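Trudy Harawira
Nov 18, 2024

1/ OK, I have been wearing the Tomoana pinafore in the dark green corduroy for two weeks and I have so many thoughts that they need a thread. Short version: I love it, I want it in every color, and there's one thing about the straps you should know first.

2/ Cord first! It's a wide wale, the fat squishy kind that makes that little zip-zip noise when you walk. I had a skirt in the same sort of cord when I was nine (brown, scratchy waistband, worn to every birthday party) and putting this on took me right back. Minus the scratchy waistband.

3/ The green is darker than on the website. On my laptop it looked like moss, and in my hallway it's nearer to a wine bottle. I like it better this way, but if you want the mossy one, look at the customer photos before you order. There are 1,319 reviews, and the best pictures are on the older ones.

4/ Pockets. Two on the hips, and they are DEEP. Phone, keys, lip balm, a clementine, all in there on the walk to work, and the skirt still hung straight. There's also a bib pocket, very cute, good for a pen and not much else.

5/ Length is just under the knee on me and I'm 5'4". My friend Afia Bawa tried mine on (she's a good five inches taller) and it turned into a completely different dress, sort of sixties schoolteacher in a really great way. She bought the rust one that night.

6/ Now, layers, the whole reason I wanted a pinafore. So far it's been out with:
a thin black turtleneck
a striped tee, sleeves pushed up
my big cream blouse with the silly collar
a mustard sweater with the hem tucked inside (too bulky, don't)
The blouse wins by a mile. 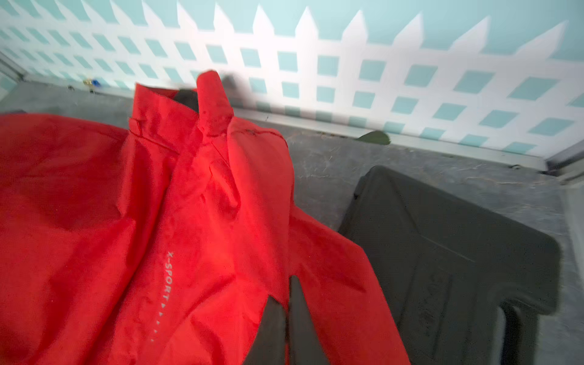
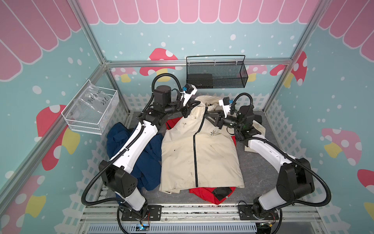
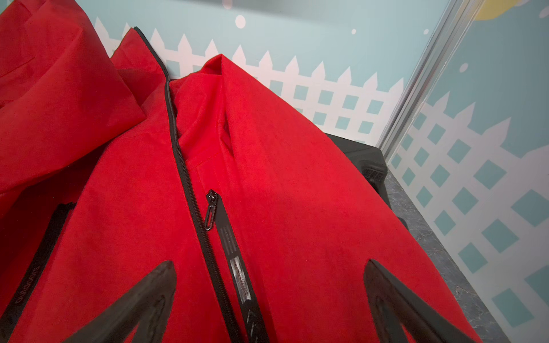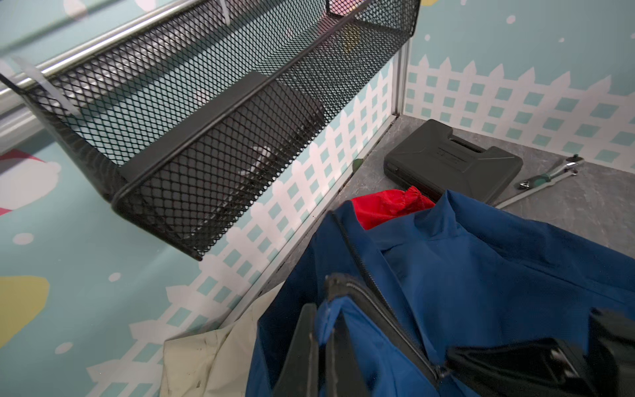 7/ Tights! Wide cord and cheap tights do not get along. The skirt grips and climbs and you spend the whole day pulling it down. I switched to the Ponder ones with the smooth finish and it stopped completely. A half slip works too if you have one hiding in a drawer.

8/ So, the straps. They cross at the back and button inside the waistband, and out of the box there are only two buttonholes. I'm short in the body and even the tighter one was loose, so the left strap kept sliding off under my coat. Grr.

9/ Fix took me ten minutes. I moved the buttons down an inch and a half and put a couple of stitches where the straps cross. You can't see them from the outside. If you don't sew, a small safety pin at the cross does the same job.

10/ Sizing: I'm between sizes in nearly everything and went with the smaller. It fits with a blouse and is snug after pasta. The larger would be the one for chunky knits. There's no stretch at all, so don't count on it giving.

11/ It was $201, and I know that's a lot for a pinafore. I dithered from July until the leaves came down! I sold two dresses I never wore to help pay for it and I haven't missed either one.

12/ Washing: inside out, cold, hung up by the straps, never the dryer. It's been through twice and the pile still looks plush. I brush it with a soft clothes brush when it's nearly dry — one direction only, top to bottom.

13/ Someone asked about the Idusley one with the scalloped bib. I tried it on in the Madton store and it is SO pretty, but the cord is much finer and it creased across my lap in the time it took to find the fitting room mirror. Lovely for a party. I wanted one I could sit on a bus in.

14/ Shoes, since three of you have already messaged me: flat ankle boots most days, burgundy Mary Janes when I'm feeling fancy. I tried knee boots and there was a funny little strip of leg showing between boot and hem that bugged me all day. Afia says it looked fine. I have gone back to the ankle boots.

15/ Next up is a plum velvet ribbon to swap in at the collar of the cream blouse. If you've got the pinafore in rust or navy, please reply with pictures, I want to see what you're all wearing under it!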